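Last touched in February. If you only want the order to switch things off in, it's in `shutdown.md`.

# trondness-power

My notes on the plugs, strips and cables in the Trondness room. I started writing this stuff down after I spent an entire evening hunting for whatever was feeding the white table (it was a strip plugged into a strip, of course it was), and then it kind of grew. Now there's a folder for it, and a CSV, and I've got opinions about cable clips.

## What's in the folder

- `strips.csv` - one row per power strip: where it lives, what it feeds, whether it has a switch
- `cables.csv` - same idea for the cables, with lengths in cm
- `shutdown.md` - the evening routine
- `labels/` - printable labels, sized for the Fulley label sheets
- `old/` - the layout from before we moved the table, kept because I still look things up in it

The longest thing in `cables.csv` is the 935 cm run along the back wall. Yes, I measured it. Yes, twice.

## The little switched ones

My favorite strips in the room are the small white single-outlet ones with the orange rocker switch. They have a round recessed socket, so check your plug before you drag something over there, and the switch lights up, so I can tell from the doorway if I left one on. They take up hardly any space mounted upright, and the cable goes out the top and stays off your knees!
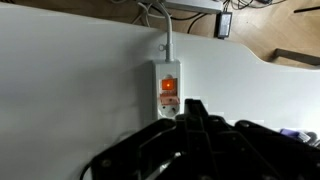
Switched strip, lit. Listed as `BRATU-4` in the CSV.

"Bratu" is just what we call the white table and everything that hangs off it. The other zone is Binis, over by the door. I didn't pick the names and I'm not changing them now - they're on all the labels.

A few things I've settled on for mounting:

- Upright, cable out the top.
- Leave 10 cm of slack before the first bend. Tight bends are how I killed my last good extension cord.
- Label on the cable, near the plug end. I used to put labels on the strip itself and then swap strips around and everything was a lie.
- Don't clip a cable to anything that moves.

## Cables on the floor

OK, this is the part I'm least happy with. White cable on a light wood floor is hard to spot in the evening, and there's always one that curves out farther than you'd think. I want the floor runs to follow the wall, but anything that has to reach the table ends up crossing open floor somewhere.

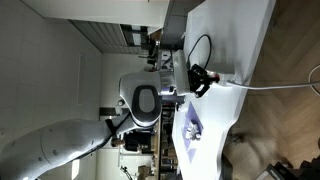
So for now the rule is that a floor cable gets pushed flat and given some slack at the table edge, enough that a foot catching it doesn't pull on whatever's plugged in at the other end. Floor covers are on my list. The ones I tried came in 30 cm pieces and popped apart whenever a chair went over them, so if you know of a one-piece kind that lies flat on parquet, please open an issue and tell me.

## Adding a row

Copy the last line of whichever CSV you need and change it. The columns should make sense, except `zone`, which has to be `bratu` or `binis` in lowercase or the label script skips it without a word (I know, I'll fix it). If you don't know a cable's length, leave it blank. Please don't guess!

## Still to do

- redo the Binis labels, the glue dried out
- lengths for the two short gray cables
- figure out what the unlabeled plug behind the shelving goes to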